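Two arms, one budget

Peralholm wanted to buy in June. Liv Aasen said wait. She runs planning there, small shop, 17 people, and the quote from Akar had just landed with a hole in it: no table, no install, no spares.

So, simulation first. Lowther built the cell in software for $2000. Cheap, next to moving a bolted-down base later. Reach, clearance, where the cabinet goes. All of it argued over on screen.

Grippers are the sleeper cost. Budget for a second set, says Fiona Buchanan at Bangate, and for teh training days. Most buyers dont.

Order goes in come September. Maybe.
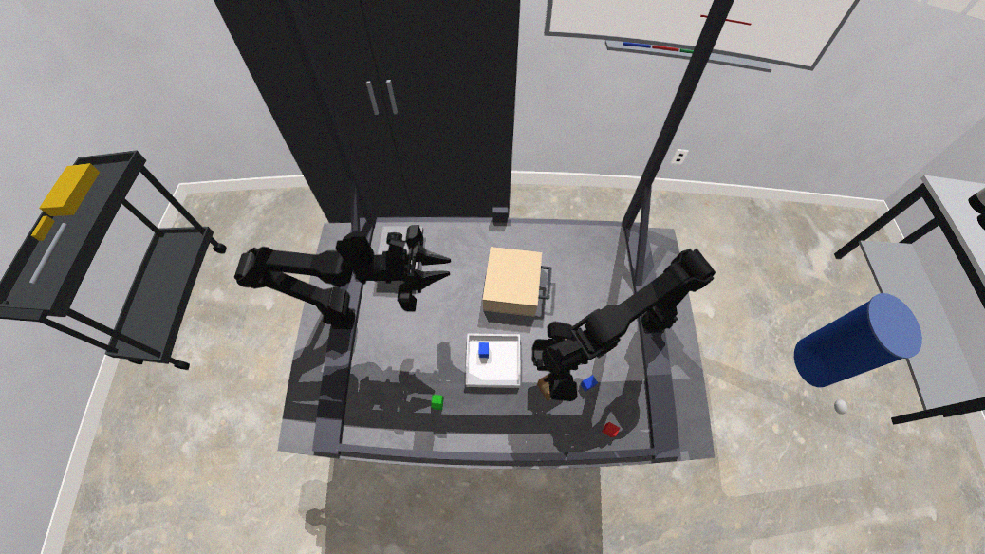

Simulated two-arm cell, with small cubes and a shallow white tray on the table.

Aasen's still holding back money for guarding. Five quotes in, no two alike.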